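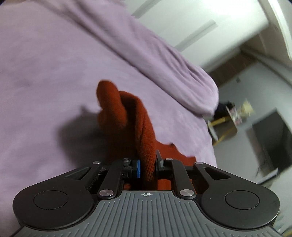

2 min read

Skakwood opened the doors of its Fistley workshop to the neighbors in September 2024, and by the middle of the afternoon the line for the handling room had reached the stairs. Roughly 200 people came through over the day, a good many of them with children in tow, and most wanted to see the same thing, the part of the work that deals with cloth. Visitors were invited to take a hand-held gripper, the same kind the staff use, and try picking up a piece of laundry with it. A rust-red knit held in the jaws over a lavender blanket makes the trouble plain enough: the fabric folds over on itself wherever it likes, and the blanket underneath has rolls and wrinkles of its own for the fingertips to stay clear of.

The people at Skakwood have been at this since May, when they began teaching their folding robot, which they call Xia, from recordings of people doing ordinary chores by hand. Xia had a table to itself at the far end of the room and spent the day folding dish towels, slowly and with a good deal of patience, while the children called out advice (louder and louder as the afternoon went on). One towel ended up on the floor and got the biggest cheer of the day, and the next one was folded into a very respectable square.

Upstairs, a smaller group sat down for a talk on Trotska, the software that sorts the recordings and picks out the ones worth learning from. It ran to 30 minutes and then nearly as long again in questions - whether a robot can tell a sock from a mitten, whether it minds buttons, and when anybody might be able to buy one. The answers were that it sometimes can, that buttons are still a nuisance, and that there is no date yet for anything you could take home.

Everyone who tried the gripper was asked if their turn could be saved and added to the collection, and 211 turns were kept in all, as quite a few people went around more than once. The workshop had laid in 100 cookies for the occasion, and those were gone well before the talk began, so the coffee had to manage on its own - and it did very nicely.

Skakwood hopes to hold another open day in the spring, with a bigger room for the gripper table and a second session of the talk. Anyone in Fistley who would like to hear about it can leave an address at the front desk.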